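Home Help Exchange > TV & Streaming > Remotes and Setup

Replacement remote works the TV but not the volume on my soundbar??

Posted by mapleporch on May 16, 2025

Hi everybody, long-time reader, first time I've needed to ask something. I have a Drinow TV in the den that my brother passed along to me when he moved, and the original remote died in March after a bath in iced tea (my fault, I own it). I ordered a replacement that's sold as working with my model, and mostly it does! Power, channels, menu, input, all good. The trouble is volume.

My soundbar is a Drirkeo, the shorter one, and it's plugged into the TV with an HDMI cable in the port marked ARC. With the old remote, volume up and down just moved the soundbar and I never had to think about it. With the new one, I press volume and the TV shows its own little bar going from 19 to 23 or whatever, and the sound doesn't change one bit. The soundbar's own remote still works fine, so I'm juggling two, and my mother can't keep straight which is which when she visits.

Things I've tried so far: fresh batteries, unplugging everything overnight, swapping the HDMI cable for the one from the DVD player. I also read through the instruction sheet that came with the remote, but it's a single folded page and most of it is about where to recycle it. I don't really want to buy a universal remote if there's a setting somewhere I'm missing. Any ideas?

dialtonedee

Yep, been there with nearly the same setup, only mine was a Morais TV. I'd bet money your remote is fine. The fact that the TV shows its own volume bar tells you the TV is hearing the button. It just thinks it's supposed to be using its own speakers, so that's where the volume is going.

Go into Settings, then Sound, then look for something called Sound Output or Speakers (they move it around depending on the software version, so poke around a little). If it says TV Speaker, or TV Speaker plus Optical, change it to HDMI ARC or Receiver. Then back all the way out and look for HDMI control, which is usually under System or Inputs. Every brand has its own cute name for it but the small print will normally say CEC. Turn that on. Then do the same thing on the soundbar if it has a switch for it. On mine I had to hold the input button down for 3 seconds until the light blinked.

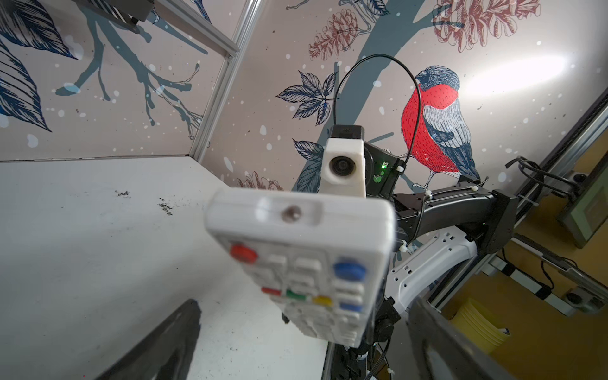 Remotes and Setup Team

White remotes with the red, green, yellow and blue keys get sold for a whole pile of different TVs, by the way, and the colored keys do different things on each one. They're mostly for on-screen shortcuts and old text pages. Don't get sidetracked by them like I did. I spent a whole evening convinced the blue one was going to be the secret pairing button, and all it ever did for me was open a sorting menu in the TV guide.

One more thing: after you unplugged everything overnight, the TV may have gone back to its own speakers all by itself. Mine does that after a power outage. So if you get it working and it quits again after a storm, check Sound Output first before you tear the cables out.

If there's no ARC choice in the menu at all, turn off the TV and the soundbar, plug the cable in at both ends with everything off, then turn on the soundbar first and the TV second. The choice showed up for me once I did it in that order. And put your original HDMI cable back if it's newer than the DVD player one, I've had old cables that carried a picture just fine and wouldn't pass sound back the other way.

oldcoax

just use the soundbar remote. put the TV one in a drawer once you've picked your channel. works for me

sundayfixer

Agree with dialtonedee on the sound output menu. I'd add that some soundbars can learn the volume commands from a TV remote, which gets around the HDMI business completely. My Kukeo does it: you hold down a button on the bar, point the TV remote at it from pretty close, and press volume up a few times until it beeps. Then the same for down and mute. I don't know if yours has it, but look in the manual for "IR learning" or "remote learning." You'd still want to turn the TV's own speakers off afterward or you'll get both going at once, with a bit of an echo.

3,675 views

Comments

mapleporch: It was set to TV Speaker! Changed it to ARC, turned on the HDMI control thing, and volume is back on one remote. Thank you dee!!

porchlight_lou: Had the same thing with the optical cable and couldn't get the TV remote to do volume at all. Ended up doing the learning trick.

dialtonedee: Lou, yeah, optical only carries the sound, so the volume buttons don't get passed along. Glad the learning worked.

tinwhistle: does this work for headphones too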